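Sorting and Storing Footwear in Shared Student Housing
Project report, Ellery Residence Study
Prepared by Rochelle Lockyer
March 15, 2021

3. Condition of Items Before Storage

The survey carried out in February recorded 933 pairs of shoes kept in the entrance areas of the Ellery and Vatatholm residences. Sneakers made up the largest group, and light-colored pairs received the most complaints from residents sharing a rack. The project therefore examined where dirt remains on a shoe after ordinary wear, and whether a short cleaning step should come before shelving. 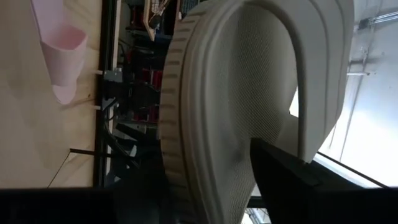
Which part of a white sneaker should be cleaned first?
The edge of the outsole, followed by the mesh upper and then the padded collar.

Grooved soles hold grayish dirt in their recesses even when the raised ribs look clean. A dry brush with soft bristles was used along the grooves for 2 minutes per shoe, and a damp cloth was applied to the upper. Knit mesh with a fine diamond pattern requires light pressure – heavy rubbing spreads a smudge across the surface. Residents were asked to leave collars open so that the inside could air.

3.1 Shelving

Cleaned pairs were placed on the Brandov rack, heel outward, with 10 pairs to a level. Residents at Vatatholm preferred to store pairs sole to sole, and this arrangement was permitted on the lowest level only. Paper cups and other small waste left on the sorting table were to be cleared before each session – a rule added at the request of the Ellery residents. Boots are treated separately in Section 4.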